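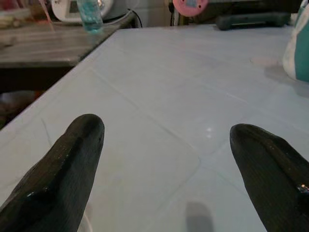

Tristadov, a shared workshop for hobby builders, has completed the first working version of Flundus, a two-armed robot meant for kitchen chores at home. The project began in June and was led by Luana Brandão and Helmut Vogler.

Flundus is being tested among everyday kitchenware, on and near ordinary tables. The builders chose not to clear the area or buy special dishes.

"A home kitchen has bottles, cables and bowls all over the place," said Brandão. "We want the arms to cope with that from the start." 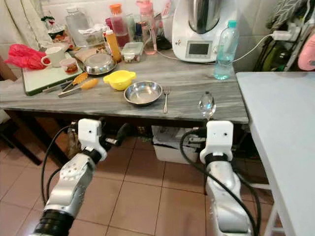
The current work covers 2 tasks: picking up a spoon and moving it from one table to the next. The team has set itself a target of 1000 practice runs before adding anything new. Each run is logged by hand, and members take turns at the controls.

Vogler wrote the control software and keeps the wiring plan. Anneliese Harms handles the grippers. According to Harms, the ribbed fingers were the part that took the longest, and the group went through 3 versions before settling on the present one.
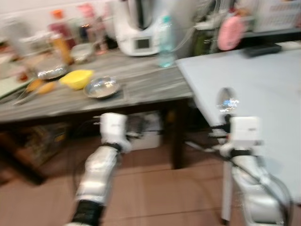 *The Flundus arms at the tables, with a shiny, spoon-shaped object above the right gripper.*

Tristadov will publish the parts list and the wiring plan once the practice runs are finished. Both will be free to download. Members who want to join the build can sign up at the workshop desk. No earlier robotics experience is needed.

Press contact: Jeanine Van Hecke, Tristadov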